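4. Setting up a fixture and the game clock

This section covers the preparation of a Zuven scoring console for an American football fixture. It assumes that the console has been connected to the scoreboard (section 2) and that both team lists have been loaded (section 3). Allow 30 minutes before kick-off for a first set-up.

4.1 Creating the fixture

1. Switch on the console and wait for the Home screen.
2. Press FIXTURE, then NEW.
3. Enter the home team and the away team. Team names longer than the display width are shortened on the scoreboard but kept in full in the match record.
4. Select the rule set. The rule set fixes the quarter length, the number of time-outs per half and the overtime format.
5. Enter the venue code. The code for the Campbell ground at Pindton is 157.
6. Press SAVE. The fixture number appears at the top of the screen. Write it on the match sheet.

Note: The rule set cannot be changed after the game clock has been started. If the wrong set has been chosen, close the fixture and create a new one.
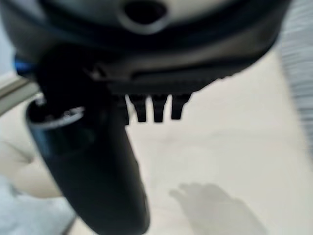

Gripper, close view.

4.2 Setting the game clock

1. Open the fixture and press CLOCK.
2. Check that the quarter length matches the one agreed with the officials. To alter it, press LENGTH and enter minutes and seconds.
3. Set the direction to DOWN.
4. Press TEST. The scoreboard counts down from ten seconds and sounds the horn at zero.
5. If the horn does not sound, check the HORN setting under OUTPUTS and repeat step 4.
6. Press RESET. The clock returns to the full quarter length.

CAUTION: Do not press RESET during play. The remaining time is lost and must be entered by hand from the officials' record.

4.3 Setting the play clock

The play clock runs separately from the game clock and has its own pair of displays, one behind each end zone.

1. Press PLAY CLOCK.
2. Enter the long and short intervals given in the competition rules.
3. Assign the long interval to key A and the short interval to key B.
4. Press each key once and confirm that both end zone displays show the same value.

If the two displays differ, one of them is on the wrong channel. Set both to channel 416 using the dial inside the rear cover, then switch them off and on again.

CAUTION: Disconnect the display from the mains before removing the rear cover.

4.4 Entering scores and downs

1. Select the scoring team with the HOME or AWAY key.
2. Press the key for the type of score: TD, FG, SAFETY, KICK or TWO-POINT.
3. Press CONFIRM within five seconds. An entry that is not confirmed is dropped.
4. Update the down and distance before the next snap. After a change of possession, press POSS and the down returns to first and ten.

A touchdown does not add the extra point. Enter the try as a separate score once the officials have signalled the result.

To correct a score, press UNDO. The console stores the last 700 entries of a fixture and steps back through them in order. Corrections made after the final whistle require the supervisor code.

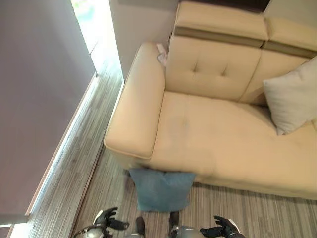
4.5 Closing the fixture

1. Wait for the referee to confirm the final score.
2. Press FIXTURE, then CLOSE.
3. Compare the score by quarter with the match sheet.
4. Press SEND to pass the match record to Gestport. The status changes from HELD to SENT.
5. Switch off the displays first, then the console.

If the status remains HELD, leave the console on and check the network cable. The record is kept in memory and can be sent later from the ARCHIVE menu.

Supervisor codes are issued by Chantal Arsenault. Faults in the clock or the displays should be reported to Shinji Kinoshita with the fixture number and the software version shown under ABOUT.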